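Informe de avance, programa de exposiciones Jolwood
6 de mayo de 2023
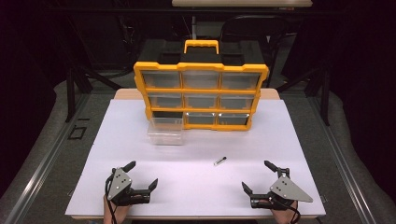
Va el resumen del trimestre, con retraso, perdón. El informe económico sale aparte en cuanto gestoría nos devuelva las facturas de transporte.

Exposición colectiva. Montada e inaugurada en la sala grande. Nueve artistas, uno menos de lo que poníamos en la solicitud: baja por enfermedad, obra ya embalada, no llegamos a sustituirla. El hueco en la pared del fondo se resolvió separando más los grabados. Queda bien, casi mejor. Textos de sala en castellano y en inglés; los de lectura fácil, pendientes de imprimir.

Itinerancia a Sondgate. Confirmada por escrito. Nos dan la planta baja y el pasillo, no el patio, así que las tres esculturas grandes se quedan en casa. El seguro clavo a clavo lo ponen ellos, el transporte nosotros. Condición suya: nada colgado del techo. Hay que rehacer el plano y mandárselo antes de que cierren la programación de julio.

Catálogo. Aquí vamos mal. Pritura entregó la primera prueba de color y los azules de las acuarelas salían verdosos, se devolvió. La segunda mucho mejor, falta cotejarla con los originales con luz de día. El texto del ensayo largo está corregido, el corto no. Si se aprueba todo este mes, imprenta en junio. Si no, saldrá despues de la inauguración en Sondgate y habrá que avisar a la gente que lo reservó.

Talleres. Previstos cinco, hechos los cinco. Monotipia, encuadernación, cianotipia, y dos de dibujo del natural porque el primero se llenó y quedó lista de espera. El de cianotipia se cambió de fecha por lluvia. Las hojas de evaluación están recogidas y sin pasar a limpio; se adjuntarán con la memoria final. Lo que más se repite: que duran poco.

Residencia Sartori. Convocatoria cerrada, jurado reunido, acta firmada. La persona seleccionada ha pedido empezar una semana más tarde, le hemos dicho que sí. El estudio tiene ya calefacción revisada y mesa de luz. Falta la cortina opaca.

Difusión. Boletín quincenal al día, web a medias. La página de la colectiva sigue con el cartel antiguo, se cambia esta semana. Nota de prensa de la itinerancia redactada, no enviada, esperamos el logo bueno de Sondgate.

Desviaciones. Transporte más caro de lo presupuestado (grúa para la pieza de hierro, no estaba prevista). Se compensa en parte con lo no gastado en alojamientos. Pedimos autorización para pasar el sobrante de esa partida a la de montaje, necesitamos respuesta antes de contratar el camión de julio.

Próximos pasos: plano nuevo, prueba de color, lectura facil, contrato de residencia. El contrato lo tenéis en borrador, faltan vuestras observaciones a la cláusula de derechos de reproducción.

Coordinación de Jolwood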